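**How should I fold my T-shirts before I send them to Letness?**

Any way you like, really, as long as they lie flat! Most folks start with the shirt spread out on a table or a bed, smooth it from the middle outward, and then bring the sides in before folding up from the hem. Please don't worry about perfect corners - we refold everything when it reaches us anyway. 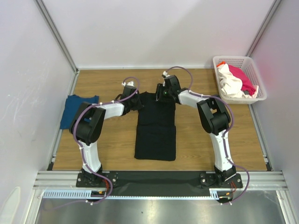

*A black T-shirt, held by its two upper corners.*

**Do dark shirts need anything special?**

Just a little patience. Black cotton shows every bit of lint, so give the surface a quick wipe first, and turn the shirt inside out if it has a print you're fond of.

**How many shirts fit in one bag?**

The standard Flultton bag holds 30 adult T-shirts, and the small one holds 8. If yours are on the heavier side (we do love a good thick cotton), leave a bit of room at the top so the zipper closes easily.

**Can I send shirts that are still damp?**

Please let them dry all the way first, even if that means waiting another day or two. A damp shirt in a closed bag can make everything around it smell musty.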